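### 3. Reprint records

Henon and Lau sets only, Cotbridge left out for now (dates too patchy). Roughly 4000 records for mystery reprints, mostly large print. Main problem is the same one Ratih Tjoa raised in her Wura survey: blurbs copied from one edition to the next, so a story collection ends up desribed as a novel. Checked by hand where the page count looked wrong.

Subject tags are no better. Eight tags per record at most, often just "detective" and "fiction". Objects that matter to the plot hardly ever get one. A reader who half remembers a hollowed, craggy thing like a head cut through, lying on a reddish-brown surface (Figure 2), has nothing to search on. Title and author only, and teh title is usually what they forgot.
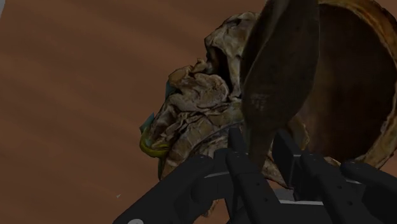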